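Prultora Sweatshirt, Rundhals, hellblau und weitere Farben
Artikelgruppe Oberbekleidung / Arbeits- und Vereinstextilien
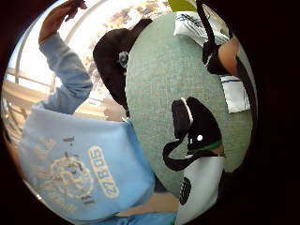 Hellblaues Sweatshirt mit cremefarbenem, verblasstem Frontdruck, getragen

Produktbeschreibung
Das Sweatshirt der Linie Prultora ist für die Ausstattung von Betrieben, Schulen und Vereinen vorgesehen. Es wird in geradem Schnitt mit überschnittener Schulter, Rundhalsausschnitt und langem Arm geliefert. Die Innenseite ist angeraut. Halsausschnitt, Ärmelabschluss und Saum sind in Rippstrick mit Elastananteil gearbeitet. Sämtliche Hauptnähte sind doppelt gesteppt, der Nacken ist mit einem Band aus Oberstoff versäubert. Auf ein eingenähtes Größenetikett im Nacken wird verzichtet; Größe und Pflegekennzeichnung befinden sich in der linken Seitennaht.

Das Modell ersetzt die bisherige Ausführung Lureo. Restbestände der Vorgängerlinie werden auf Anfrage in Einzelgrößen abgegeben. Eine Mischung beider Linien innerhalb eines Druckauftrags ist nicht möglich, da die Oberstoffe unterschiedlich auf die Trocknungstemperatur reagieren.

Material und Ausführung
Oberstoff: Baumwolle mit Polyesteranteil, gekämmt, vorgeschrumpft
Bündchen: Rippstrick mit Elastan
Größen: XS bis 3XL, Kindergrößen auf gesonderte Bestellung
Farben: Hellblau, Marine, Graumeliert, Naturweiß, Flaschengrün
Verpackung: Karton zu 10 Stück je Farbe und Größe

Veredelung
Die Veredelung erfolgt im Siebdruck oder als Stickerei in der Werkstatt Bonitz. Für den Siebdruck ist eine Mindestmenge von 30 Stück je Motiv erforderlich; unterschiedliche Größen derselben Farbe dürfen zusammengefasst werden. Stickereien werden ab einem Stück ausgeführt. Druckvorlagen sind als Vektordatei einzureichen. Schriften sind in Pfade umzuwandeln, Farbangaben sind mit der Bestellung verbindlich mitzuteilen.

Zur Auswahl stehen zwei Druckverfahren. Der Standarddruck bildet eine geschlossene, matte Farbschicht und eignet sich für feine Linien und kleine Schriftgrade. Der Druck mit gebrochener Farbschicht ergibt von Beginn an ein gealtertes Aussehen. Für dieses Verfahren wird von Schriftgraden unter 14 Punkt abgeraten. Reklamationen wegen eingeschränkter Lesbarkeit kleinerer Schriften können nicht anerkannt werden.

Vor Beginn der Fertigung erhält der Auftraggeber einen Korrekturabzug. Die Freigabe bedarf der Textform. Nach erteilter Freigabe sind Änderungen an Motiv, Stand und Farbe kostenpflichtig.

Pflegehinweise
Auf links gewendet bei 30 Grad mit ähnlichen Farben waschen. Keinen Weichspüler verwenden. Nicht im Trockner trocknen. Bedruckte Flächen nicht direkt bügeln. Vor dem ersten Tragen wird eine Wäsche empfohlen. Dunkle Farben können anfangs geringfügig abfärben.

Lieferung und Rückgabe
Unveredelte Ware wird ab Lager Okoth versandt. Veredelte Ware wird nach Freigabe des Korrekturabzugs eingeplant; den Liefertermin nennt die Auftragsbestätigung. Bei Bestellungen ab 120 Stück sind Teillieferungen nach Absprache möglich.

Unveredelte, ungetragene Artikel werden innerhalb von 14 Tagen nach Erhalt zurückgenommen. Bedruckte und bestickte Ware ist vom Umtausch ausgeschlossen, sofern kein Mangel vorliegt. Zur Größenbestimmung kann ein Anprobesatz gegen Kaution entliehen werden.

Ansprechpersonen
Angebote und Mengenstaffeln: Anum Khattak
Druckvorlagen und Freigaben: Ismail Sqalli
Reklamationen: Sigita Hunt

Stand der Produktangaben: 29.10.2026. Farbabweichungen zwischen Bildschirmdarstellung und Ware sowie zwischen einzelnen Färbepartien bleiben vorbehalten. Die nächste Überarbeitung der Farbkarte erscheint im April.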